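Setting Up and Clearing Away a Floor Play Tray for Under-Threes
Guidance for parents, childminders and session leaders
Family Rooms Service, Radulović Centre

Purpose of this guidance

Floor play with ordinary household objects is a regular part of the morning sessions at the Centre. Many families have asked how the same activity may be arranged at home. The following pages set out what to gather, how to prepare the floor, how to run a short session and how to put everything away afterwards. They replace the single-sheet handout previously available at reception.

The guidance was prepared by Catinca Ciobanu and Haris Shaikh of the Family Rooms Service. It applies to children who can sit without support. An adult must remain within arm's reach for the whole of the activity.

What you will need

One wide, shallow bowl, large enough for a child to reach into with both hands
One plastic cup without a handle
One rubber duck or similar bath toy
Foam cubes in at least two colours
One roll of wide tape, with the loose end pressed down firmly
A lidded box for storage
A damp cloth and a dry cloth

It is not necessary to buy anything specially. A washing-up bowl is too deep for most children under two, and a salad bowl or a wide serving dish is to be preferred, provided that it is not glass or china. Foam cubes may be taken from an old set of soft building blocks. Any cube that has been bitten, torn or crumbled should be thrown away before the session begins.

The roll of tape is included for its shape. Children of this age take great interest in rings, and will look through the middle, post other objects into it and try to roll it along the floor. A roll that is nearly finished is too light to stay where it is put. A full or half-used roll is more suitable. Scissors and tape dispensers are to be kept out of the room.

Checking sizes

No object should be small enough to fit entirely inside a child's mouth. Centre staff use a choke tester for this purpose. At home, the cardboard tube from a toilet roll will serve: anything that passes through it should not be used. Foam requires particular care, as it can be squeezed through an opening smaller than itself. Press each cube against the end of the tube with a thumb and discard any that goes in.

Preparing the floor

Hard floors are recommended. Tiles and sealed boards are easily wiped and allow the cup and the tape to slide and roll, whereas carpet holds crumbs and makes small foam pieces difficult to find. Sweep the area first, then wipe it with the damp cloth and allow it to dry. Where the floor is tiled, run the cloth along the grout lines as well, as grit tends to collect there.

In cold weather a folded blanket may be placed for the child to sit on. The objects themselves should remain on the bare floor.

Arranging the objects

Place the bowl first, slightly to one side of where the child will sit. The remaining objects should be set down close to it, near enough to one another that the child can move from one to the next without crawling. Rows and patterns are unnecessary. An arrangement in which some things touch or lean on others gives the child a reason to pull them apart.
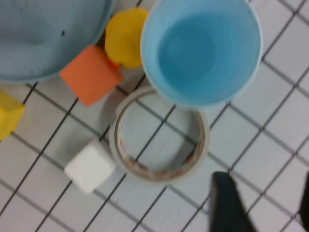 Leave the bowl empty at the start. Children generally discover for themselves that objects may be put into it, and session leaders are asked not to demonstrate this during the first few minutes. The cup should stand with its open end upwards for the same reason.

Running the session

Step 1. Sit on the floor opposite the child, with the objects between you.

Step 2. Wait. Allow the child to choose the first object. This may take longer than expected.

Step 3. Name each object as it is picked up, using one or two words only: "duck", "blue cup", "soft block".

Step 4. When interest begins to fade, offer one simple change. Put a cube into the cup and tip it out again, or stand the tape on its edge and let it roll a short distance.

Step 5. Finish while the child is still content. A session of 18 minutes is the longest in our present timetable, and many children will have had enough well before then.

If the child throws the objects, continue with the foam cubes only and return the others to the box. If the child is more interested in the bowl than in anything else, the bowl alone is a perfectly satisfactory activity.

Clearing away

Children aged two and over can be invited to help. Put the bowl in front of the child and ask for one object at a time by name. Once everything is in the bowl, carry it to the storage box together.

The duck, the cup and the bowl should be washed in warm soapy water and dried. Squeeze the duck several times to empty it if it has a hole in the base. A duck which gives out dark water should be replaced. Foam cubes are to be wiped, pressed in the dry cloth and left in the open air until fully dry before the lid is closed. The tape should be wiped on its outer face only and must not be soaked.

Check beneath nearby furniture before leaving the room. White foam is easily missed on a pale floor.

Borrowing a box

Families who do not have suitable objects at home may borrow a prepared box for up to 4 weeks. Requests should be made to Valbona Kneževič at the Centre reception, which is open until noon on Friday. Boxes are to be returned clean and dry, with the contents card inside the lid. Please report any damaged item when the box is handed back.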